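Why Do We Have Joints?

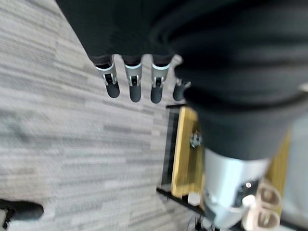 A robotic hand over a carpeted floor. Its fingers have joints too.

Try to pick up a pencil without bending your fingers. It is hard to do. Your fingers bend because they have joints.

A joint is a place where two bones meet. Bones are hard and do not bend, so your body can only fold at the joints.

Not all joints move the same way. Your elbow and knee are hinge joints. They open and close like a door. Your shoulder and hip are ball and socket joints. The round end of one bone sits in a cup, so your arm can swing in a circle.

Each finger has three joints, counting the knuckle. Your thumb has a special one at its base called a saddle joint. It lets the thumb reach across your palm – try touching it to your little finger.

The ends of the bones are covered in smooth cartilage. A slippery fluid helps them slide. Strong bands called ligaments hold the bones together.

Muscles do the pulling. Most of the muscles that bend your fingers are in your forearm. Long cords called tendons join them to the finger bones. Hold your forearm and wiggle your fingers – you can feel the muscles move.

Written by Nazanin Nikzad for Fivard Kids | Contact us | © Fivard | Back to top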